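비닐봉투

비닐봉투는 얇은 합성수지 필름으로 만든 주머니예요. 우리말로는 비닐봉지, 비닐백, 그냥 '봉다리'라고도 부르죠. 저는 경상도에서 자라서 아직도 봉다리가 제일 입에 붙습니다. 이름에 비닐이 들어가지만 가게에서 쓰는 봉투는 대부분 폴리에틸렌이고, 염화비닐과는 다른 재료예요. 농사용 필름이고 식탁보고 죄다 비닐이라 부르던 버릇이 그대로 굳은 말이라고 보시면 됩니다. 영어로는 plastic bag이라고 하니까 외국 가게에서 "비닐 백" 달라고 하면 못 알아들어요(제가 해 봤어요, 두 번이나).

재료

크게 고밀도 폴리에틸렌(HDPE)과 저밀도 폴리에틸렌(LDPE)으로 나뉩니다. 만져 보면 금방 구별돼요. 바스락바스락 소리가 크고 얇은데도 질긴 쪽이 고밀도, 말랑하고 미끄러운 쪽이 저밀도입니다. 시장에서 생선 담아 주는 얇은 봉투는 보통 고밀도이고, 옷 가게에서 주는 도톰한 봉투는 저밀도가 많아요. 빵이나 문구를 포장하는 빳빳하고 투명한 봉투는 또 다른데, 그건 대개 폴리프로필렌이라서 한번 찢어지기 시작하면 쭉 찢어집니다.

색소를 넣지 않은 고밀도 필름은 유리처럼 맑지 않고 우윳빛이 돕니다. 결정이 많은 부분에서 빛이 흩어지거든요. 그래서 속에 든 물건의 색은 대강 비치는데 글씨는 잘 안 읽혀요. 저는 이 뿌연 느낌을 꽤 좋아합니다. 귤을 담으면 봉투 전체가 주황빛으로 물든 것처럼 보이잖아요!

만드는 법

알갱이 모양의 수지를 녹여서 둥근 틈으로 밀어 올리고, 그 안에 바람을 불어 넣어 기다란 풍선을 만듭니다. 이걸 블로운 필름 공법이라고 해요. 풍선이 위로 올라가며 식으면 롤러로 납작하게 눌러 감고, 나중에 알맞은 길이로 끊으면서 한쪽을 열로 붙입니다. 원통을 그대로 납작하게 눌렀으니 옆에 이음매가 없는 봉투가 나오는 거죠. 손잡이가 달린 것은 양옆을 안으로 접은 다음 윗부분을 따내서 만들어요. 따낸 조각은 다시 녹여 쓰는 공장이 많다고 합니다.

예전에 난우드(Nanwood)라는 작은 포장재 공장을 구경한 적이 있는데, 그 풍선 기둥이 천장까지 올라가는 걸 한참 넋 놓고 봤어요. 거기서 나오는 롤 봉투가 품번 1212였고 한 롤에 300장이 감겨 있었습니다. 기념으로 한 롤 얻어 와서 아직도 쓰고 있어요. 대파 싸는 데 이만한 게 없어요.

종류

롤 봉투는 채소나 과일 코너에 걸려 있는, 점선을 따라 뜯어 쓰는 얇은 봉투입니다. 흔히 속비닐이라고 하죠. 손잡이 봉투는 양쪽 끈이 러닝셔츠 어깨처럼 생겨서 영어권에서는 티셔츠 백이라고 불러요. 지퍼백은 입구에 맞물리는 홈이 있어 여러 번 여닫을 수 있고, 평봉투는 손잡이도 홈도 없이 그저 네모난 모양입니다. 쓰레기 종량제봉투도 넓게는 비닐봉투에 들어가는데, 이건 지자체마다 색과 용량이 달라서 따로 한 항목을 써도 모자라요.

가게에서의 모습

밝은 매장 안에서 얇은 비닐을 눈앞에 바짝 대면 주름마다 빛이 걸려서 희고 뿌연 줄이 잔뜩 생깁니다. 너머에 있는 것은 윤곽이 뭉개지고 색만 남아요. 같은 필름도 팽팽하게 당기면 제법 맑아 보이고 구겨지면 하얘지니, 투명한 봉투를 고를 때는 한 장 쫙 펴서 보는 게 좋습니다.

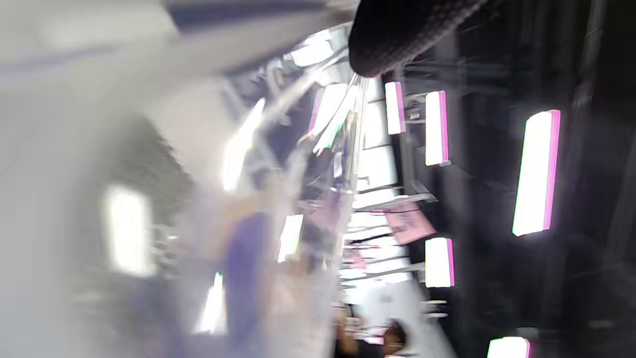 코린 브래니건은 이 항목 초고를 읽고 봉투 입구가 안 벌어지는 문제를 왜 빼먹었느냐고 물었다. 채소 코너에서 제일 오래 걸리는 일이 그건데, 위아래를 모르고 막힌 쪽을 한참 비빈 적도 있다는 것이었다.

맞아요, 그걸 빠뜨리면 안 되죠! 그래서 급히 한 꼭지 보탭니다.

입구 벌리기

얇은 필름 두 겹은 정전기도 있고, 사이에 공기가 없어서 서로 착 달라붙어 있어요. 먼저 열로 눌린 줄이 있는 쪽을 찾으세요. 거기가 바닥입니다. 반대쪽 모서리를 엄지와 검지로 잡고 서로 어긋나게 비비면 벌어지는데, 손이 건조하면 미끄러지기만 해요. 물기가 살짝 있는 손끝이면 훨씬 쉽습니다. 저는 2월만 되면 손이 바싹 말라서, 배추나 시금치에 맺힌 물방울을 슬쩍 빌려 써요. 봉투 양옆을 잡고 가로로 톡 당겨 주는 방법도 있는데 얇은 것은 늘어나니까 살살 하셔야 합니다.

보관

접는 방법은 집집마다 달라요. 길게 접은 뒤 세모로 돌돌 말아 끝을 끼우는 딱지 접기가 제일 널리 알려져 있고, 그냥 큰 봉투 하나에 나머지를 쑤셔 넣는 집도 많습니다(우리 집이요). 서랍에 세워 두는 칸막이 통이나 벽에 거는 자루 모양 수납도 팔아요. 저는 리델(Ridell)에서 나온 걸이식 자루를 쓰다가 밑구멍이 너무 좁아 뽑을 때마다 두 장씩 딸려 나와서 그만뒀습니다.

햇빛이 드는 베란다에 오래 두면 필름이 삭아서 잡자마자 부스러지기도 해요. 싱크대 아래 같은 어두운 곳이 낫고, 젖은 것은 뒤집어 말린 다음에 넣어야 냄새가 안 납니다.

버리는 법

깨끗한 봉투는 비닐류로 따로 모아 내놓습니다. 음식물이 묻었으면 헹구고, 도저히 안 닦이면 종량제봉투에 넣어요. 영수증이나 테이프가 붙어 있으면 떼고요. 딱지로 접은 채 내놓으면 선별할 때 불편하다고 하니 버릴 때는 펴 주세요. 생분해 표시가 있는 봉투는 일반 비닐과 섞지 말고 사는 지역의 안내를 따로 확인하시는 게 좋아요.

같이 볼 항목: 장바구니, 종량제봉투, 지퍼백, 보자기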